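4. Running the cables

The Panent guide that comes in the box says you can skip this part. I wouldn't. Most of the "faulty" Gruron hubs I have been handed had nothing wrong with them beyond a plug hanging half out of its socket.

4.1 Switch everything off at the wall. The hub is sold as safe to plug in live, and perhaps it is, but the warranty sheet is oddly quiet on the point.

4.2 Fit the power lead first, then the screen, then the smaller devices. Push each plug in until it stops. Don't wait for a click – only the power socket has one.

4.3 Measure the run before you buy an extension. Lalline claims its long lead works at any distance "in a normal home". I got 3 metres out of it before the picture dropped.

NOTE: The sockets are rated for 2,000 insertions, according to the box. Treat that as a hopeful figure and leave things plugged in where you can.

4.4 Leave slack for anything that moves with your hand or arm. Lift it as high as you would in use and check that the lead doesn't pull on its box.
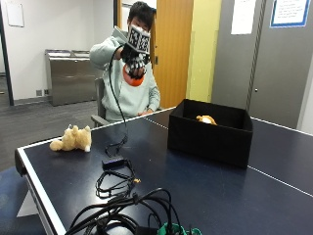 4.5 Gather spare cable into wide loops and tie them with cloth straps. The Vuorinen clips look smarter, but they grip too hard and cost some 70 pence each.

CAUTION: Never coil a power lead tightly or put it under a rug. If a plug feels too hot to hold, switch off and replace the lead.

4.6 Label both ends. Yhon Agudelo, who checked these steps, prefers coloured tape. Mine fell off by Wednesday, so I use paper tags.

4.7 Switch on at the wall. The hub light should turn green. If it stays amber, go back to 4.2 before trying the reset on page 87.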